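Slow drain in one side of a double kitchen sink
Posted by Kikine, Oct 19, 2024

We moved into a house built in 2000 and the kitchen sink has two bowls joined under the counter to one trap. The large bowl drains fine. The small one fills up whenever I rinse dishes in it and takes several minutes to go down. There is no disposal on either side. I have tried boiling water twice and a cup of baking soda with vinegar, and neither did much. Do I need to take the pipes apart, or is there something else to try first? I would like to avoid the bottled chemicals. The house is on a septic tank.

Segundo Guzmán

If the large bowl drains normally, the trap and the wall pipe are probably clear. The clog should be between the small bowl's strainer and the tee where the two pipes meet. That is a short run and easy to reach.

Try a plunger first. Plug the large bowl with a wet rag and have someone hold it down, or the air will just come up the other side. Put a couple of inches of water in the small bowl and give it 20 or so firm strokes.

If that does nothing, put a bucket underneath and loosen the two slip nuts on the horizontal arm. They should turn by hand. Mine was packed with grease and rice right at the tee. Scrape it out, rinse it in a different sink - not the one you just took apart - and check the washers before you put it back. A flattened washer will drip. Tighten by hand, then run both bowls full and feel each joint with a dry paper towel.

Skip the boiling water from now on if the pipes are plastic. It can soften the joints.

stirnix47

just snake it

Grasport

Agree with Segundo on the plunger. Also look at the slope of that horizontal arm. It should fall slightly toward the tee. Ours sloped the wrong way and clogged every few months until I trimmed the tailpiece and reset it. The part cost less than lunch.

A basket strainer helps too, and wipe greasy pans with a paper towel before washing. My layout is the same as yours, one small bowl and one large.

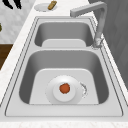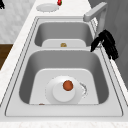
Double-basin sink, small bowl at the far end in both.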